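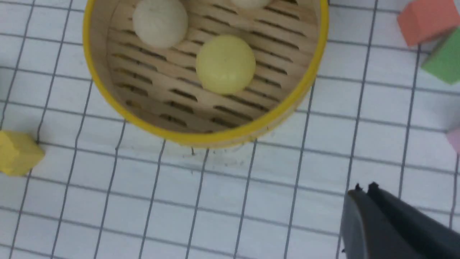

Yasuo Wada asked why steam at 100 degrees burns worse than water at the same heat. Steam is water in the form of a gas. To turn into a gas, water must take in extra energy, called latent heat. When steam touches something cooler - a bun, a lid, your hand - it turns back into water and gives that energy up. Steam is also invisible. The white cloud near a kettle spout is made of tiny drops. Steam takes up far more room than the water it came from, so a small pan can make a lot of it.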